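Workshop teaches robot to pack boxes by showing it how

By Lensa Birhane
7 June 2026

A robot arm at Jernandale is learning to handle cardboard boxes, and its teachers are the same people who have packed them by hand for years.

The shop opened its doors on Saturday for a first public look at the project, which it runs with the small software firm Geseo. Visitors got to see operators steer the arm from a nearby desk using a pair of hand controls. Squeeze the grip and the robot's fingers close. Tilt your wrist and the arm tilts with you. Every move is recorded, and the recordings are what the robot learns from.

"You do the job, it watches, and then you do the job again," said Ayten Başaran, who leads the training work. "I love it. My mother taught me to fold pastry pretty much the same way!"

The team has recorded over 800 demonstrations so far. Most are of one short piece of work: come down over an open carton, get a finger on either side, grip it without crushing the walls, and move it to the next spot on the line. It sounds simple until you try it. Cardboard bends, and a box that's a little out of square can slip or fold in on itself if you squeeze too hard.

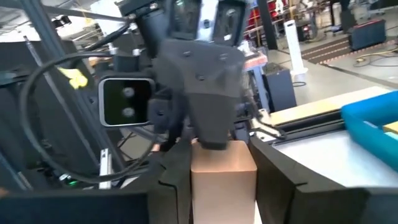 Başaran said the best demonstrations often come from people with no robot background at all. Packers already know how much a box will give before it buckles, and that feel for the material shows up in how they drive the arm. Engineers tend to move in straight lines and stop a lot. Packers slow down right before contact, then go in smoothly.

Oisín Hayes has packed orders at Jernandale since he left school and was one of the first to take a turn at the controls. His early tries were rough, he said, and he flattened a fair number of cartons in his first week. Now he can get through 144 demonstrations in a shift, with breaks.

"The first time it picked one up on its own, I yelled," Hayes said. "The whole shop turned round. I'd shown it that, you know? It even had the little pause I do."

In the latest round of tests, the robot finished the task without help 82 percent of the time. The misses are useful too. When the arm gets stuck, an operator takes over from the desk, finishes the move, and that rescue goes into the next round of training.

There is also a hand-guided mode, where the operator takes hold of the arm and walks it through the motion. It was the clear favorite with Saturday's crowd, and the line for it stretched out past the loading door for most of the afternoon. The team uses it mainly for teaching starting positions and for jobs in tight corners, where the remote controls can feel clumsy.

Next up is closing the flaps, a harder job that the group hopes to have working by December. Six more packers will be trained on the controls over the summer. Anyone who missed the open day can sign up at the front office for the next one.

Comments

Finbarr Fahy
Brought my two girls and they both got a go on the hand-guided one. The younger one wants an arm for her birthday now. Great day out, thanks to all the staff.

Ultan Sheehan
82 percent is good going for cardboard. Is that with the same size of carton every time, or do they mix them up?

packing_tape_pat
Oisín famous at last!! Does it do the pause with the heavy ones too?

More local news

Drinetti bakery to reopen on the square
Mac an tSaoi bridge work moves to nights
Swim club looks for lane coaches
Library extends summer hours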